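Workshop notebook, Monday, July

Subject: hardwax oil vs. the "new formula" oil on butcher block. Third round, and I still don't believe the tin.

Started at 8:40. Shalini had already wiped down the boards and left me a note saying the Zulik samples look better than the Dritesska ones. They do look better. They looked better in round two as well, right up until Lorcan put a mug of tea on one and went to lunch. I am not writing down "looks better" as a result again.

Recap for anyone picking this up cold. We have 14 offcuts, all from the same delivery of beech. One split at the end grain before we put anything on it, so 13 in the test. Half-ish got Dritesska (what we've always used), the rest got Zulik, which costs nearly twice as much and claims to be "fully cured in a day." The rep told Armindo the same thing on the phone, then said overnight, then said it depends on the room. Everything depends on the room. I asked for the data sheet and got a brochure.

What I did this morning:

Sanded back the faces that had raised grain. Stopped at the same grit as last time. Catríona wants to go finer because the surface feels nicer, and it does, but too fine and the oil sits on top and you get the gummy patches we had in the spring. I'd like to keep one thing the same between rounds for once.

Water rings. A wet glass on each offcut, left for an hour, wiped, left to dry, then looked at from a low angle by the window. Faint ring on two of the Dritesska pieces. Faint ring on two of the Zulik pieces. Cathal says the Zulik rings are fainter. I asked him to look again with the labels covered and he picked one of each. I have nothing against Cathal's eyes, I just think we all know which tin was more expensive.

Vinegar. Nothing to report on either. I was expecting a dull spot and didn't get one, so either both finishes are fine or I didn't leave it long enough. Put down as "no mark, short exposure" and repeat tomorrow with a longer one.

Red wine. Not done. Somebody took the bottle.

Pale tops are the awkward case. On walnut you could finish with almost anything and get away with it, but on blond wood any yellowing shows from across the room, and so does every lap mark. 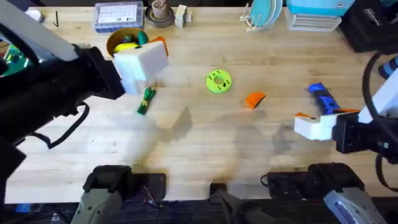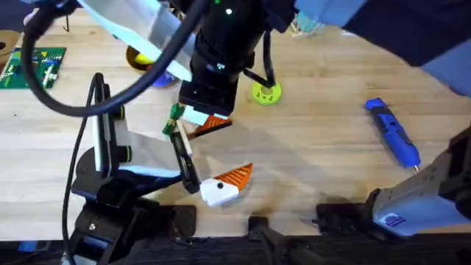 Light wooden tops, both shots.

Which brings me to color. The brochure says Zulik is "non-yellowing." Compared with what, and over how long? I taped a strip of card across half of each offcut at the start of this round and put them all on the south sill. Peeled the strips at eleven. There is a difference under the card on every one of them, including the bare control, so most of what I'm seeing is the beech itself darkening in the light. That makes the earlier notes on yellowing (Shalini's and mine both) pretty much worthless. We were blaming the oil for what the wood was doing. I've put a line through them but left them readable.

Coverage. We used a 500 ml tin of each. By weight, the Zulik went down to 169 grams left in the tin and the Dritesska to a bit more than that, but Lorcan wiped the excess off harder on one set than the other and can't remember which. So no coverage figure. If we want one, the same person has to do all the wiping, with a fresh cloth each time, and weigh the cloths too. Also the used cloths go flat on the rail outside to dry, not balled up in the bin. Found one balled up in the bin.

Smell. Dritesska smells of linseed for days, everyone knows that. Zulik smells of oranges for an hour and then of linseed for days. Potcombe complained about the smell last time, so this may matter more to them than the rings do.

Armindo's view is that we should just switch, because the Arroyo kitchen job has to be finished in a short window and a one-day cure would save us a visit. I agree it would if it were true. The thumbnail test at 24 hours left a dent in every Zulik piece from round two. The dents were smaller by the end of the week, so it does cure, just at the speed of any other oil. I'd want to see one piece pass at 24 hours before we promise a customer anything. One would do.

His answer was that the shop was cold that week. Fair. It's warm now, so there's no excuse this time.

To do:

Thumbnail test at 24 hours, all pieces, labels covered. Shalini to shuffle, I'll press.
Longer vinegar.
Buy wine, write TEST on it.
Ask the rep what room temperature they used. Ask in writing.
Keep the split offcut. I want to see if oil wicks down the crack.
Second coat on the bare control? No. Leave it bare, we need it.

4:15. Looked at the rings again. One of the Dritesska ones has gone completely. So has one of the Zulik ones. Ordered one more tin of Dritesska in the meantime.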